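遠隔操作による教示データ収集 進捗報告（1月分）

事業名：Plomow(卓上組立作業の模倣学習)
実施：Groltatari 開発チーム
提出先：Cistton 助成担当

1. 今期の概要

シミュレーション環境での遠隔操作教示を継続し、累計2646件の操作記録を取得した。このうち品質確認を通過し、学習に使える状態になったものが2000件である。計画では1月末までに2000件としていたため、件数の目標は達成している。一方、作業の種類ごとの偏りが残っており、2月以降の収集で調整する。

実機での教示は、安全柵の設置工事が遅れた影響で予定より短い期間しか実施できなかった。詳細は4に記す。

2. シミュレーションでの教示

操作者は手元の入力装置でアーム先端の位置と向きを指示し、グリッパの開閉はボタンで行う。操作中の関節角度、先端の姿勢、開閉指令、カメラ映像を同じ時刻軸で記録している。前回の報告で課題に挙げた映像と指令のずれは、記録ソフト Gilani の更新で解消した。更新前の記録は時刻を補正したうえで再確認し、補正しきれないものは除外した。

今期の中心は、小さなブロックを曲線状に立てて並べる作業である。把持した部品を真上から下ろし、隣のブロックに触れずに置いて離すという動作を繰り返すもので、下ろす速度と離すタイミングに操作者の差が出やすい。背景となる室内や卓面の見た目は複数用意し、記録ごとに切り替えている。
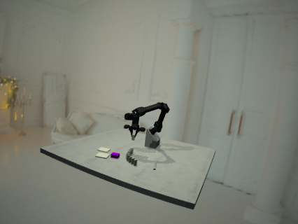

教示の手順は次のように統一した。まず部品の上方で一度停止し、姿勢を整えてから把持する。持ち上げた後は列の手前側を避けて移動し、置く位置の真上で再び停止する。下降中は横方向の修正を行わない。修正が必要になった場合は上方に戻ってからやり直し、やり直しの動作も削除せずに残す。失敗からの復帰を学習させるうえで必要な記録と考えている。

1件の長さは最大300秒とした。これを超えたものは中断扱いとし、累計には含めていない。

3. 品質確認

確認は操作者以外の者が映像と数値の両方を見て行う。除外の主な理由は、把持後の部品の滑り、離した直後の指先の接触、入力装置の通信途切れの三つであった。滑りについては、シミュレーション側の摩擦係数が低すぎた可能性があり、設定を見直している。見直しの前後で記録を混ぜないよう、データには環境の版番号を付けた。

やり直しを含む記録の扱いについては、途中から基準を変更した。当初は列が倒れた時点で一律に除外していたが、現在は倒れる直前までを別区分で保存している。この区分は上記の2000件には入っていない。

4. 実機での直接教示

実機では、操作者がアームを手で持って動かす直接教示を試行した。取得した記録は70件で、平らな部品を台に並べる作業に限っている。手で動かす方式は位置合わせが早く、操作に慣れていない者でも短時間の説明で作業に入れた。ただし、操作者の手がカメラに写り込むため、映像をそのまま学習には使えない。記録した軌道をアームに再生させ、その間に映像を撮り直す方法で対応しているが、再生時に部品の初期位置をそろえる手間が大きい。

柵の設置は1月中旬に完了しており、以後は午前を実機、午後をシミュレーションに割り当てている。

5. 予算の執行状況

入力装置の追加購入は計画どおり終えた。実機用の治具は仕様の変更により発注が翌月にずれたため、該当分を2月の執行とする。総額の変更はない。計算機の利用料は、映像の再描画を夜間にまとめたことで計画額を下回っている。

6. 次期の予定

・ブロックを並べる作業の記録を抑え、積み上げと部品の向きの変更を増やす
・摩擦係数の見直し後の環境で、品質確認の通過率を改めて集計する
・実機の再生撮影用に、部品の初期位置を決める治具を導入する
・取得済みの2000件を用いた最初の学習を行い、結果を次回報告に記載する

課題として残っているのは操作者の確保である。長時間の連続操作は精度の低下につながるため、一人あたりの操作時間に上限を設けており、現在の人数では3月の計画件数に余裕がない。増員する場合は人件費の費目間流用が必要になるので、2月中に別途協議をお願いしたい。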